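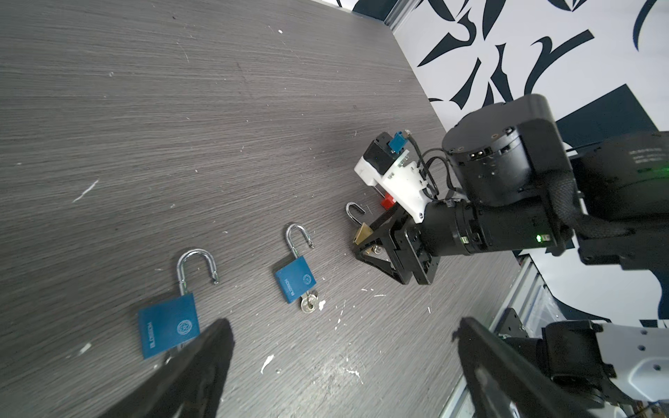 Habibur Majumder writes that a padlock should always be stored open, with the key left in, and that he has done so with every lock at Flomgate for 19 years. I do not fully agree with him, but I thank him for the letter, and I have put it first because most of this page is an answer to it.

Welcome to the padlock page of our small hardware gallery. I keep these notes for people who, like me, learned about locks by losing keys. English is my second language, so please write to me if some word is wrong.

Open or closed? A shackle that is left open shows you its notch, the small cut where the latch catches when you press it down. It is good to look at this place from time to time. If the edge of the notch has become round, the lock may still close, but I would not put it on a bicycle or on a shed door. For this reason I agree with Habibur about the open shackle.

The key is another matter. In the store room at Quinlan we had a drawer with locks and their keys left inside, and one morning in May the drawer went to another building together with everything in it. After that we put a ring on each lock that needed it and wrote the key number in a book. It is slow work - I did 30 locks in the first evening and my fingers were sore.

Blue BLOSSOM padlocks with silver shackles. I like the coloured body because I can find it quickly in a full toolbox. A brass-coloured one disappears between screws and hinges, but for a garden gate I still find it more beautiful.

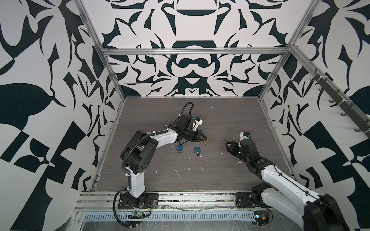 A second point about keys is how you put them in. Hold the key near its head, let it come straight to the hole, and do not push if it stops. Small keys are soft and they bend easily. My neighbour at Skonberg turned one with pliers, and half of it is still inside the lock.

Brass-coloured key, small size. When a key of this kind moves stiffly, I use a little dry graphite and no oil. Oil collects dust, and after one winter the lock is worse than before.

If you have several locks which look the same, mark them before you mix the keys. A drop of paint on the lock and one on its key is enough. I was too lazy for this at Ikura and spent 3 hours trying keys.

Next on this page will be hasps and chains, when I have finished cleaning them. Letters about padlocks are still welcome, also from Habibur.

Page last changed 4/9/26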